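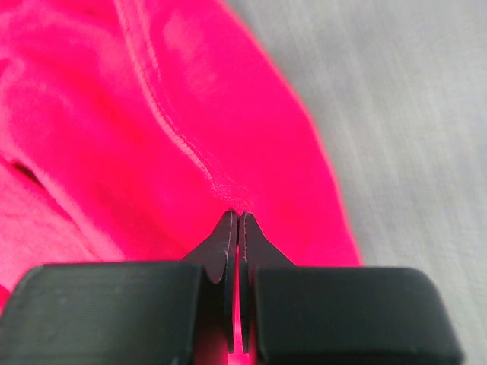

Handout 4: weighing up a folding kit

Fri 19 December

Hello all. Last handout before the break, so I've kept the sums light. We're looking at the Leckie two-arm folding kit, sold by Jasovwood, and I want you to read it the way a buyer would. The buyer I've got in mind is Plumport, a hire laundry with more tunics than people to fold them. Have the kit sheet next to you if you printed it in November (I have spare copies if you didn't!).

What you get for your money

The price on the sheet is 4000 for the pair of arms, the mounting plate and the software, and then support is 28 a month after the first 3 months. Put the support in your sums from the start. Every year someone leaves it out and comes back with a lovely cheap robot, and then we all have to go back and do the second year together on the board.

The bit I like is the fingertips. Cloth is horrible stuff to pick up. It has no fixed shape, it slides over itself, and a gripper that's brilliant with boxes will happily come up with nothing, or with two layers when you wanted one. Narrow tips can get hold of a small pinch, and a seam is a good place to go for because the cloth is thicker there and doesn't slip about so much. Fleece and anything else plush is kinder to the gripper than a thin shiny lining, so when a seller shows you a demo, ask what the cloth is. Then ask to bring your own.

Why two arms?

Try folding a shirt with one hand behind your back. You can do it, but you spend ages going back to fix the corner you've just dragged. With two arms, one presses the cloth down while the other keeps hold of a far corner, and the fold has some chance of staying where you put it.
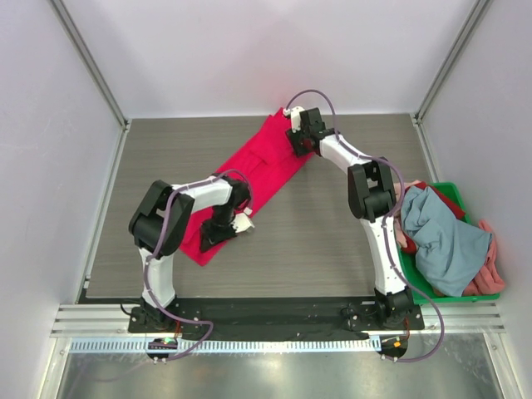
Does the kit need someone standing by while it folds?

For the first few weeks it does, and I'd budget for that person's time in full, with a smaller share once the staff know which garments give it trouble.

The rival quote

Nenmont will quote for the same job as a service: they own the arms, you pay monthly, and they come out when something goes wrong. I go back and forth on this one. If your laundry has a handy person on site I'd buy the kit, and if the nearest screwdriver is in somebody's car I'd look hard at the service.

For next time

Write me one page as Plumport's manager. Say which offer you'd take, what you'd want to see folded before signing, and what would make you send it back. Rough figures are fine as long as you show where they came from. Bring it on paper please, the upload page is still playing up.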